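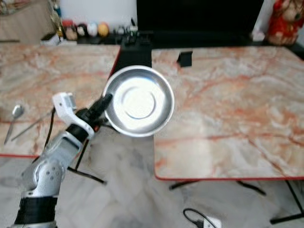 A steel dish held over the gap between two tables at the Jastska open day in Jilbridge.

I got to Jilbridge at half past nine on a Sunday with a coffee in each hand (one was meant for my sister, who had slept in, so I drank both) and went looking for the Jastska open day. They run staff canteens, and one of their biggest customers is the Tidwood furniture works up the road, where the kitchen sends out 471 lunches on a normal weekday. I used to clear tables in a place like that, years ago, and I still have opinions about it!

So I was really there for the table clearing. Jastska has been trying out an arm for it, a system they call Gouveia, and they let us stand and watch it work for as long as we liked. I stayed for a good 30 minutes. The arm had a shiny steel dish pinched by the rim and was holding it up over the gap between two marble-patterned tables, a bit tilted, and I caught myself holding my breath like it was my dish. There was a spoon lying on the other table too, and I asked the woman running the demo about cutlery. Spoons are a pain, she said. They lie flat and there's not much to grab, so at Tidwood the crew still picks up most of the cutlery by hand.

What I wanted to hear about was the crew, and luckily two of them had come along. There are 4 people on the lunch shift, same as before the arm arrived, but the day is cut up differently now. One of them used to spend the whole rush going back and forth with stacked dishes, and her wrists were bad by Thursday. Now she's mostly on the serving line, and she likes it, because people talk to her there. The other one was less sold on it. He said clearing tables was the part of the day when he could let his mind wander, and these days he keeps one ear on the machine the whole time, in case it stops and wants somebody. It stopped 3 times in one lunch during its first week, right when the sanding shop came in hungry. You can imagine.

He also told us that the tables have to stay where they are now. People used to shove two together for birthdays, and that confused the thing, so birthdays have moved to the far end by the windows. Such a small change, but I kept thinking about it on the drive home.

I asked about pay and got a slightly careful answer from the manager: same hours, same rate, and a bit extra for whoever has done the training day. So far that's two out of the four. The others are down for January.

Lunch was included, by the way, and it was a very decent lentil soup. I carried my own bowl back. Old habits! If you go next time, park behind the library, the front lot fills up early and the walk is nicer anyway.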